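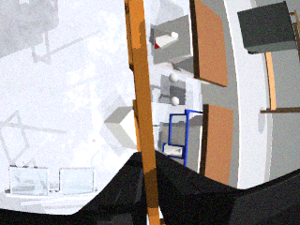
Evetti Shelf-Pick Rulebook Pack
For teams testing a gripper in simulation before it goes near a real shelf

I built this pack after I got tired of writing the same safety and test notes from scratch for every shelf-picking job. It's a set of written rules, checklists and simulated shelf layouts, and it's meant for small teams who have one robot and a deadline and no standards department down the hall. If you can open a spreadsheet and run a simulator, you can use it.

What's in the pack

- The rulebook itself (112 pages, and yes, I know, but the type is big)
- 605 simulated shelf layouts, from nearly bare to really crowded
- Sign-off sheets for each stage, ready to print
- A change log template
- The Pintér scoring sheet, for comparing one run with another

The layouts load into Honotix directly. If you're on Arker you'll need the converter, which comes with the pack and takes a few minutes per batch.

How the rules work

Everything hangs off three stages: simulation only, real arm at reduced speed with a person at the stop button, then normal running. You don't move up a stage until the sheet for the last one is signed. I've been asked a lot if you can skip the middle stage when the simulated scores look great. Please don't! A simulated shelf has no loose screws and no one leaning over it to grab a pen.

A few of the rules people ask me about most:

Rule 4. Every target zone gets a drawn outline, and the outline has a name. I like a thin wireframe box in blue, the way it's done in the picture up top, with one small block resting inside a lower corner. Pick any color you want, but keep it the same across all your layouts and write it down. Outlines are for people to look at. They must never count as a solid object in the collision check.

Rule 7. Tall, thin things close to the gripper get their own clearance number. Poles and uprights are where I see the most trouble, especially when the view is from the gripper end and an upright runs right down the middle of what you're looking at. Set the clearance for the widest part of the gripper, fingers open, and then test it again with the fingers closed around something.

Rule 9. Mix your shapes. Spheres, a cylinder on its side, a cube, some wedges or bars. I've seen teams run thousands of trials on cubes and then act surprised when something round rolls off the shelf.

Rule 12. See-through containers are a separate test. They can look perfectly fine in a render and still confuse a depth sensor on the real cell, so a pass on solid objects doesn't carry over. Same goes for bright, washed-out areas - log them as their own condition and don't fold them into the average.

Rule 15. Keep the failures. All of them, with the layout number and the software version. My own log is up to 3,650 runs now and the failed ones are the part I go back and read.

What it doesn't do

This is good practice, written down by someone who does the work. It doesn't replace the risk assessment for your actual cell, and it's no certificate. You still need to check the machine safety rules that apply where you are, and your robot maker's manual wins any time it's stricter than mine. The rulebook has blank pages at the back for local requirements, so fill those in first and keep them with the sign-off sheets.

It also only covers fixed arms picking from shelves. Mobile bases are a whole different set of headaches and I haven't written that one yet.

Files and updates

The full download is 1,091 MB, nearly all of it layouts. There's a smaller version with just the documents if you already have your own scenes. Updates are free for as long as I keep the pack going, and the next one is planned for August - it adds more crowded layouts and a shorter sign-off sheet for repeat tests after a software change.

One license covers one site, any number of people. Print as many copies as you like, and change the wording if your team calls things by other names. Just leave the rule numbers alone, or the scoring sheet won't match up.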